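**tegan_mcalister**
Bench setup for phone charging. Streaked wood top, one white power strip, one black cable. Losell oil on the wood, last coat in October.

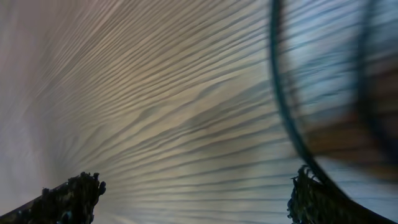
Cable is too long for the distance. Options:

- Coil the slack on the table, as now.

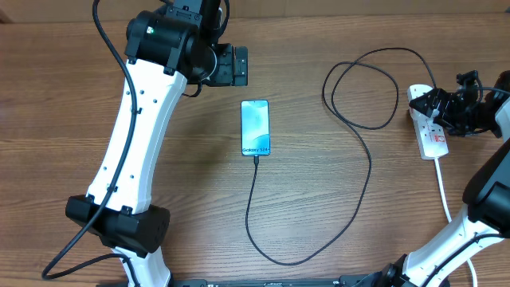
- Swap to a 50 cm cable.

**pornance24**
Swap it. Loose loops catch on things. I'd also move the strip under the table.

**seneviratne**
Disagree on the strip. On top you can reach the plug – under the table you can't. Keep the long cable and tie it.

**tegan_mcalister**
Strip stays on top. Phone lies flat, screen up.

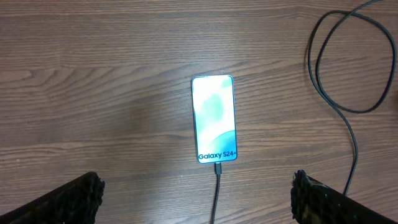
I'll try a Trullora tie first. If the loops still spread, I'll order the short cable.

**pornance24**
Tie it near the strip end, then.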